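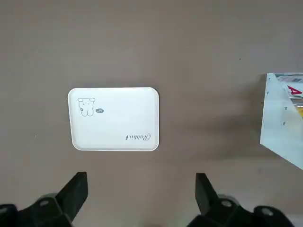

3. Materials and Method

3.1 The tray

All arrangements in the study were built on or next to one kind of tray. It is a white plastic rectangle with rounded corners and a low rim, and most of its surface is blank (Figure 1). The printing is confined to two opposite corners. One holds the word "Rabbit" in cursive script. The other holds a small outline drawing of an animal with a speech bubble that says "hi" in white letters on a dark ground.

We chose a printed tray over a plain one for a practical reason. A plain rectangular tray looks the same after a half turn, so a coder can't tell from a photograph which long side the participant treated as the front. With the script on the tray, the direction can be read at once. In Figure 1 the script is upside down to the viewer, and we code this as "reversed." A tray whose script reads correctly from the viewer's side is coded as "facing." Trays turned by a quarter went into a third category, "sideways." Small tilts were ignored.

The printing also gave us a second measure. Participants could cover the word, the drawing, both, or neither. Earlier work at Danko on patterned place mats suggested that people leave pictures uncovered more often than words, but the mats in that work had a border pattern as well, and the two effects could not be pulled apart. The tray has no border pattern.

3.2 The bottles

The goods to be arranged were small bottles from the Clitetti refill range. They were picked for three properties: they can stand or lie down, they have a clear top and bottom, and they are light enough to move with one hand. Participants were told that the bottles were for display and did not need to be opened or used.

Bottles lying down turned out to need their own coding rule. A standing bottle covers a small patch of tray and is easy to assign to a corner. One on its side can reach over the rim, and it points somewhere. We recorded the part of the tray it overlapped and the direction of the neck. Figure 2 has a yellow bottle of this kind with its neck pointing away from the viewer, overlapping the lower left half of the tray. The word at the upper left is legible and reads the right way up, so the tray is coded as facing and the word as uncovered. The bunny at the lower right is uncovered too.

Figure 2. Tray in the facing position with one bottle on its side.

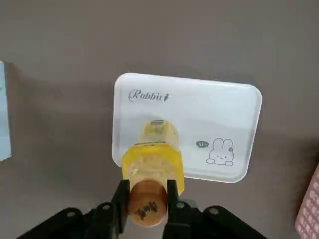
3.3 Participants and sessions

Ninety-six adults took part. They were recruited through a notice at the Tretent housewares store and were paid with a store voucher. Sessions were held in December, in a room above the sales floor, and each participant worked alone. Each worked through four tasks: a free arrangement, an arrangement for a shop shelf, an arrangement for a bathroom at home, and clearing up. The order of the first three was varied. Clearing up always came last, and participants decided for themselves when it was done.

A placement was logged each time an item was put down and left. The sessions produced 3,720 logged placements. We dropped those in which an item was set down only to free a hand, and those in which its resting position could not be made out, leaving 3,268 for analysis. Two coders worked from the Heltent coding sheet and settled disagreements by discussion.

3.4 Table and stand

Figure 3. The table with the display stand and bottles.
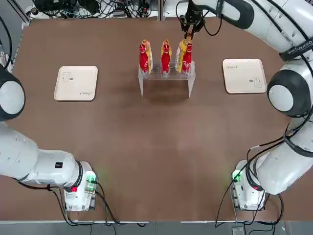 Height changes how people group small goods. On a flat table, items tend to be spread sideways or set in rows, while a raised surface invites a front and a back. To allow for this we supplied one raised surface and gave no instructions on its use. It is the clear acrylic stand in Figure 3, a flat top on two side panels, open between them like a bridge. Being transparent, it does not hide what is put underneath, so we coded "on the stand" and "under the stand" separately. The tabletop is a matte brown, against which the white tray is easy to find in photographs, though the stand is less so, and coders were asked to look for its side panels first. The rounded corners of the table were excluded when we measured distance to the edge. An item was coded as "near the stand" if it stood closer to a side panel than to any edge of the table.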